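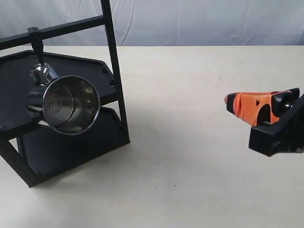 Figura 2. Taza de acero inoxidable colgada del soporte negro de dos bandejas, con el dedo naranja de la pinza a la derecha.

Buscar en este sitio Buscar Búsqueda avanzada

4.2. Qué comprar primero (y qué dejar para la siguiente convocatoria)

Voy a contar esta parte en primera persona, porque las decisiones de compra las tomé yo y alguna la tomé mal. Cuando empezamos a planificar el puesto de manipulación de Mendus yo tenía en la cabeza una lista larguísima – brazo, pinza, cámaras, mesa, iluminación, repuestos, licencias – y un presupuesto que daba, con suerte, para la mitad. Lo normal en estos casos es gastar casi todo en el brazo y apañarse con lo que quede. Yo hice justo eso en el primer borrador, y Kamarul Wibisono me lo devolvió con una sola pregunta escrita al margen: «¿y qué va a agarrar?».

Tenía toda la razón. La tarea que nos interesaba era retirar y volver a colgar tazas por el asa, y eso depende muchísimo del objeto y del soporte. Una taza de acero como la de la Figura 2 es un caso bastante antipático: el metal pulido refleja lo que tiene cerca (en la pared exterior se ve el negro del propio soporte), el borde devuelve brillos finos y el asa es gruesa y redondeada, de modo que la apertura de la pinza pasa a ser un requisito de compra y deja de ser una línea más del catálogo. Si hubiéramos elegido la pinza antes que la taza, habríamos acabado eligiendo la taza para que cupiera en la pinza, ¡y eso ya es otro artículo!

Así que le dimos la vuelta al presupuesto y lo repartimos en cinco partidas: brazo, pinza con sus dedos, percepción, mobiliario y consumibles. Para cada una pedimos oferta a dos proveedores, Furnutley y Trunport, con el mismo pliego y la misma fecha límite, el 15 de octubre de 2021. Furnutley contestó con un precio cerrado para todo el lote. Trunport prefirió desglosar, y aunque su total salía algo más alto, el desglose nos vino de maravilla para ver dónde se iba el dinero. En percepción, por ejemplo, la diferencia entre las dos ofertas estaba casi entera en el soporte técnico y muy poco en los sensores.

Los dedos merecen párrafo propio. En nuestro primer borrador iban dentro de la pinza, como si fueran para siempre, y no lo son: se gastan, se cambian de forma cuando cambia la tarea y conviene tener un juego de repuesto en el cajón desde el primer día. Los pasamos a consumibles. Parece un detalle contable (y lo es), pero en nuestra institución los consumibles se piden con un formulario corto y el equipamiento con uno que da la vuelta al edificio. También pedimos que fueran de un color vivo. El naranja sobre una mesa clara se localiza enseguida al revisar las grabaciones, mientras que las piezas negras de la pinza se confunden con facilidad con un soporte que también es negro.

Con el mobiliario me equivoqué. Lo dejé en una cantidad simbólica, pensando que una mesa es una mesa, y luego llegaron la tela del fondo, la iluminación, los soportes para colgar cosas y las fijaciones. Ninguna de esas compras es cara por separado. Juntas, se comieron el margen que yo había reservado para un segundo sensor. En la convocatoria de abril pedimos ya una partida de mobiliario más realista y, de paso, una tela que no hubiera que planchar; la primera tiene arrugas suaves que no estorban demasiado, pero que añaden sombras al fondo y nos obligan a repetir calibraciones más a menudo de lo que me gustaría.

Queda el asunto del segundo puesto. El plan original contemplaba dos, uno en nuestro laboratorio y otro en el de Flores, y durante semanas discutimos si comprarlos a la vez. Comprar por duplicado abarata el precio unitario y garantiza que los equipos sean iguales. Comprar de forma escalonada permite corregir errores como el mío con el mobiliario. Nos quedamos con lo segundo, con una condición que recomiendo mucho: que el proveedor mantenga por escrito el precio y la referencia exacta de la pinza durante toda la vida del proyecto. Trunport aceptó. Furnutley solo ofrecía un modelo «equivalente», y esa palabra, cuando lo que quieres es comparar agarres entre laboratorios, nos dio bastante miedo.

Para el cálculo de costes por tarea que presentamos en el apartado siguiente hemos dejado fuera el brazo, que ya estaba amortizado en parte por un proyecto anterior, y hemos contado la pinza, los dedos de repuesto, el soporte y las horas de montaje. Las horas están imputadas al precio interno de técnico, sin gastos generales.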